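Oct 22, 2023

Solís, evening

The rain started before I woke up and it is still raining now, so I stayed in the apartment the whole day and I can finally write about the bread. I promised myself in spring that I would keep this diary in English for one year, and the weeks when I am lazy are becoming too many. My last entry was about the leaking window. The window is repaired. I will not write more about the window.

The bread I mean is the dark one from Dondum, the village where my grandmother was born. In our family we never called it by a special name. It was only "the bread," and the other kind, the white one from the store, was "store bread." When I moved here I ate store bread for 2 years and did not think much about it. Then in summer my aunt sent me a jar with the starter inside, wrapped in three towels and a winter sock, and since that day my kitchen belongs to the jar.

I should write down what I know, before I forget which things are true and which things I have only imagined. The starter is rye flour and water. My aunt feeds hers every evening. I feed mine every second evening, and it does not seem offended. It smells like apples on the first day and like vinegar on the third. If I put it near the stove it climbs out of the jar, and cleaning dry rye paste from a stove is a job I do not wish to anyone. So it stands on the shelf beside the dictionary.

For one loaf I take 400 grams of rye flour. My grandmother did not weigh anything, she used a blue cup, and the blue cup is lost. My aunt believes that the cup held a little less than the cups which are sold now. I believe my aunt, but I still had to begin with some number, and 400 is easy to remember. Water I add until the dough looks like wet clay. Salt, one spoon. Caraway, more than you think. In the bakery in Solís they put caraway only on the top, for decoration, and to me this is a small sadness every time I buy there.

Today's loaf was number five. The first was a stone. The second was a stone with a hole inside. The third I am proud of, although the bottom burned. The fourth I forgot in the oven while I was on the telephone with my aunt, asking her how long it should stay in the oven.

Number five I started last night at nine o'clock. I mixed, I covered the bowl with a plate, I went to bed. In the morning it had grown almost to the plate and the surface had small cracks, like a dry field. My aunt says the cracks are the sign. In all the recipes on the internet they write about temperature and percent, and I read them carefully with the dictionary, but in the end I look for the cracks.
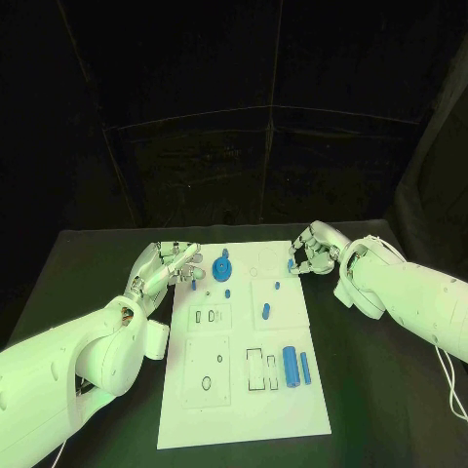
7 min read

While the dough was resting in the pan I read the parish book again. I don't have the real book, of course. It is a copy of a copy, and the pages on the left side are so gray that I must hold them against the lamp. A cousin of my mother made it many years ago, when the church in Dondum still let people use the copying machine in the office. The oldest page I have is from 1768. It is a list of what each house gave to the common oven. One house gave wood, one house gave two days of work, one house gave nothing and there is a long sentence beside it which I cannot read. I would give a lot to read that sentence.

The list has 31 houses. Our house is near the end, written with one letter different from how we write the name now. They gave wood. I was strangely happy about this when I found it the first time, as if I had carried the wood myself.

From what my grandmother told, the common oven was still used when she was a girl. Each family had a day. You brought your dough in the morning under a cloth, and you pressed a mark into the top with something from your house so that the loaves would not be mixed up. Some used a key, some used a button. We used a thimble, three times, in a triangle. She told me this when I was maybe ten and I was interested only in whether I could have the thimble. Now I have a hundred questions. Who decided which family had which day? Was the first day of the week worse, because the oven was cold and needed more wood? Did people look at the bread of the others and talk? I am sure they talked.

I have no thimble here, so I pressed the top of the loaf with the cap of my pen, which I washed well. Three times, in a triangle. In the oven the marks opened and became wide and flat, and they look more like the foot of a bird. It doesn't matter. I know what they are.

The baking took a long time and I will write it here so that I do not need to telephone again: very hot for the first quarter of an hour, then lower, then one full hour without opening the door. I opened the door once. Then it must rest in a towel until the next day, and this is the hardest part for me. Rye bread which is cut too early is like glue on the knife. It is now seven in the evening and the loaf is in its towel on the table, and I am eating crackers.

In the afternoon I tried to translate the names of the grains for a letter to my cousin's daughter, who reads only English. Rye is rye, wheat is wheat, this goes well. But my grandmother had a word for the flour which is left at the bottom of the sack, darker and a little bitter, and she used it only for dusting the baskets. I looked in both dictionaries. There is "bran," but it is not bran. There is "middlings," which I had never seen before and which I like very much as a word, but I think it is also not correct. Finally I wrote "the flour from the bottom of the sack," and it took nine words or so where she used one. It happens to me often in English. I don't mind it as much as I did in the beginning.

Other small things from today, without order.

The heating came on for the first time this fall. It made the noise of somebody knocking politely, and I went to the door two times before I understood.

I finished the plum jam from Jirkora. It was too sweet, but the glass is good, with a wide mouth, and I have boiled it and will use it for half of the starter. My aunt says one must always keep a second jar in a different place. She lost hers one winter, when the kitchen froze, and she had to walk to a neighbor and ask for some back from the jar she had given as a present. I find it a very good reason to give presents.

The mill in Breltico has answered my message. They do sell the coarse rye, but only in large sacks, and the smallest is twenty-five kilos. I carried the number around in my head the whole afternoon. I do not have place for twenty-five kilos of flour. Under the bed, perhaps, if I move the suitcases. But then where do the suitcases go? I could ask on the stairs if another person in the building bakes. The lady on the second floor had flour on her sleeve once, but it can also have been paint.

I also should decide about November. The train to Dondum has only one connection on the days when I am free, and I must wait long at the station in between, where the café closes early. On the other side, my aunt is not getting younger and she has told me there is a woman in the village who can read the old handwriting. If it is true, I could bring the page from 1768 and hear at last what is written beside the house that gave nothing. I imagine all kinds of things. A sick father, a fight with the priest, a roof that fell in. Maybe it is only a note that they will pay next year.

And I would like to see the place of the oven. There is no oven anymore, my mother told me they took the stones for a wall after the war, but the wall should be still there, behind the church, on the side where the nettles are. Some of the stones must be black on one face. I want to put my hand on one. It sounds foolish when I write it in English, and in my own language I think it sounds foolish too.

I will look at the tickets tomorrow, after I cut the bread. If the bread is good I will take half of it with me when I go, or better, I will bake number six on the day before, so it is rested when I arrive. My aunt will knock on the bottom with her finger and listen. She will say that it needs more salt. She says this about all bread.

It is almost eight now. I fed the jar, I turned off the oven light, and the towel is still a little warm.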